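Course: Living Next to Wild Animals
Handout 6: Hedgehogs in the yard in late fall
Teacher: Minttu Kallio, Tillholm Evening School

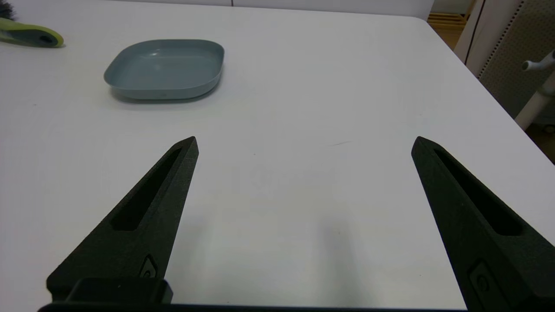 Fig. 1. Two gripper fingers above a white tabletop, with an open gap between them.

What we need from last time

In handout 5 we talked about birds at the feeder and why a clean feeder matters more than a full one. The same thinking continues today, but with an animal that walks on the ground, comes at night and sleeps through the winter. Please keep your notes about droppings and disease, we will use them again at the end.

1. Weight before winter

A hedgehog does not eat during hibernation. It lives from the fat it collected in summer and fall. The young ones that were born late in the season have the biggest problem, for they have only a few weeks to grow.

On this course we use 800 grams as a comfortable weight for an adult going to sleep. Please understand this as a course number and not as a law. A small animal can be in good condition and a big one can be sick. Look also at the shape: a healthy hedgehog is round like a pear when you see it from above. If there is a narrow place behind the head, like a neck, the animal is too thin.

Weighing is only for cases when you already suspect a problem. We do not pick up healthy animals out of curiosity.

2. Food and water

Water comes first. A low, heavy dish is best, and it should be changed every evening. Many people remember the food and forget the water, also in fall when the ground looks wet.

Suitable food:
meat-based cat food, wet or dry
plain cooked egg, cut small
kitten biscuits for young animals

Not suitable:
milk in any form
bread
anything salted or with spices
mealworms in large amounts (hedgehogs love them, but too many are bad for the bones)

Put the food out at dusk and take the rest away in the morning. If you leave it for the whole day you are feeding magpies and rats. When the nights become cold and the dish stays full for several evenings, make the portions smaller, but keep the water. An animal can wake up in the middle of December, walk one round in the yard and go back to sleep.

3. A feeding box

Cats are the usual thieves. A simple box with a lid and a low entrance keeps most of them out. Place the dish at the far end, so that a cat cannot reach it with a paw. Aatos Ojala from the spring group added an inside wall to his box, so the animal must turn one corner before it finds the food. He writes that the neighbor's cat Pimum sat in front of the entrance for two evenings and then gave up.

4. The nest

The best winter nest is one that you did not build. Leave a pile of leaves and branches in a quiet corner, preferably under a bush and away from the side where the rain comes. Dry leaves from broad-leaved trees are the best material. The hedgehog carries them in its mouth and turns around inside until they are packed in layers.

If you want to offer a nest box:
set it up early, before the leaves are down
turn the entrance away from the wind
leave some dry leaves inside and some next to it
do not open it to check

The last point is difficult for many of us. To wake up costs the animal a lot of fat, and it can not get this fat back before spring.

5. Dangers in the yard

Go through your own yard before the next meeting. Check leaf piles and branch piles before you burn or move them – it is better to move the whole pile by hand on the same day. Nets should be lifted up from the ground. A pond needs a plank or some stones where an animal can climb out. Robot mowers should stand still from dusk until morning.

6. When to ask for help

A hedgehog that lies in the open in daylight, walks unsteadily or has flies around it needs help. Put it in a high box with a towel, keep it in a quiet place and call a wildlife carer or a vet. Do not give food before you have talked with them.

Homework

Draw a simple map of your yard and mark the water, the possible nest places and the holes in the fence. In the course reader, read the chapter by Hämäläinen that begins on page 59. Write down 8 lines about something in it you do not agree with.

Next time: bats in the attic.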